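Sep 28, 2024

Bed day. Up at 6, didn't mean to be. Slept badly on the old mattress cover thing and decided that was it, whole lot off and in the wash. 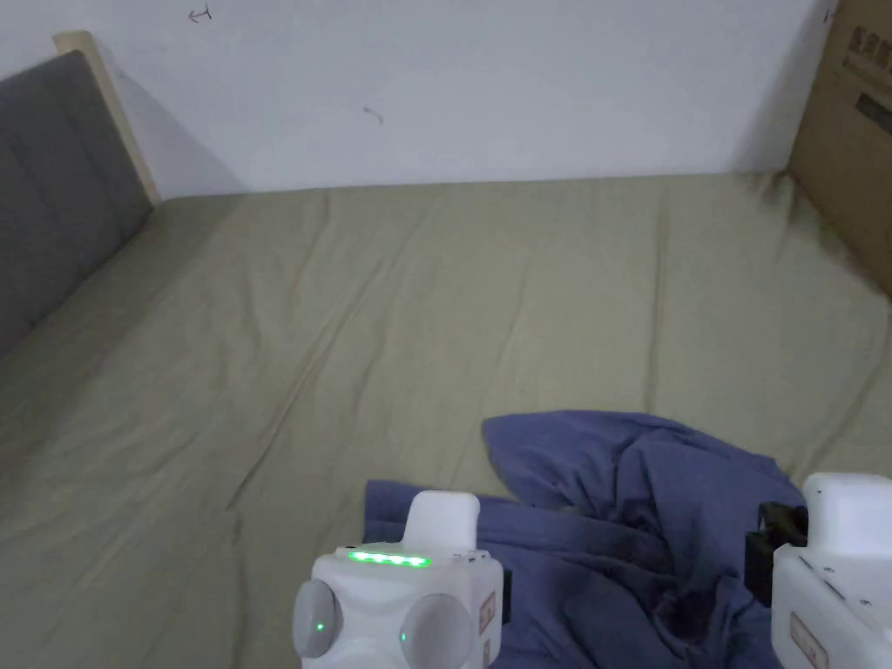
Fitted sheet took three goes. It's the khaki one from Nisten, the one Theano calls my army surplus. Always goes on sideways first. You get two corners on and feel very clever and then the third one pings off the minute you lean across. And it never comes out flat, creases running right across it whatever I do. Thought about ironing it, laughed, moved on. Fumiko irons hers ON the bed, which I still think is mad, though her room does look like a hotel.

Had to shift the headboard end out a bit to get my hand down. Found one sock, a pen lid, a receipt from July for 32 quid that I've no memory of. Hoovered the headboard as well while I was there, the grey fabric holds on to every bit of dust going, expecially down the seams. Small nozzle, not the brush. The brush just pushes it about.

The marks on the wall are still there. Tried the little one that looks like an arrow with a damp cloth last week and it did nothing at all, so that's pen then. Kerubo says toothpaste. Dennis says paint. Dennis always says paint. There's half a tin of white in the cupboard but if I do one bit it'll show and then I'll be doing the entire wall, and I know me.

Cardboard box still in the bedroom. Meant to be flattened ages ago. Put it up by the wall so I'd keep seeing it and feel guilty, but have got used to it now. Might use it for the charity shop stuff instead - the jumpers, the spare pillowcases that don't match anything. Fergus has the car on loan till the weekend's over so would need to ask.

Lunch stood up. Toast. Rang Waweru about the mattress topper, 127 for the double plus delivery, said I'd think. Otden do one cheaper but thinner and Theano had hers go lumpy inside a year. Didn't order either. Will lie on it again tonight and see how cross I am.

Second wash in by two, duvet cover and the pillowcases. Line was full so the duvet cover went over the doors, which means you have to fight your way into the bathroom. Rained for ten mins, brought it all in, stopped raining. Took it all out again.

Kerubo round at four for the drill, stayed an hour, we had the last of the ginger cake. She's in a state about the Jullau move, boxes everywhere and no labels on any of them. Said I'd go over and help pack the kitchen if she gets proper tape in. The cheap stuff just peels off agian.

Pillowcases still damp at the edges. Sleeping on the stripy ones.

Need: washing powder, bin bags, light bulb for landing (small screw). Ring Fergus re car.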